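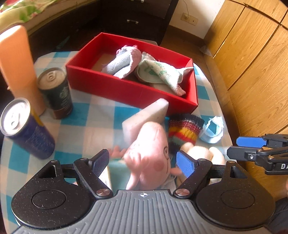
Learning to wash by hand again

01/06/2020

Our washing machine stopped in the middle of a cycle, with the drum full of grey water and all my work shirts inside. It was a Kendoden, second-hand, and we had it 2 years only. The repair man from Toltover told me on the phone that the part must come by ship and he could not promise the date. So I bought a plastic tub and a bar of laundry soap, and I started to do what my grandmother did every morning of her life.

I grew up in a house without a machine. I thought my hands would remember, but they remembered very little. The first time I used too much soap and I rinsed the same pillowcase for so long that the water bill began to worry me. The second time I used hot water on a red blouse, and now I own several pink things.

After a few weeks I have some habits, and I write them here in case they are useful for another person.

I soak everything overnight, with a small spoon of soap flakes and not more. I tried the Falcão bar first and liked the smell, but it leaves a white film in our hard water. The Prallent flakes dissolve better. For collars I still use the bar, dry, and rub it directly on the line of dirt.

Towels are the heaviest work. A bath towel full of water is like a sleeping child, and you cannot wring it alone. I hang it folded over the bath tap, twist the two ends together, and lean back with my weight. Small kitchen towels are a pleasure in comparison. I do them every evening while the kettle boils.

I never use softener. A good shake before hanging, one hard snap at each side, does the same job, and my neighbour's dog has stopped barking at the noise.

For drying we have 20 metres of line between the garage and the lemon tree. In November it would be enough for a whole family, but now the sun leaves the yard early and the jeans need two days. I bring them in at night and put them over the chairs, and the kitchen smells like rain.

The new part costs 116 dollars, plus the visit. My husband says we should pay it and finish with this story, and he is probably right. My knuckles are rough and I have used a full tube of hand cream. But I would like to keep washing the small things myself, the handkerchiefs and the tea towels, even when the machine is working.

If somebody knows how to remove the white film from dark cotton, please write to me in the comments. I tried vinegar and it helped only a little.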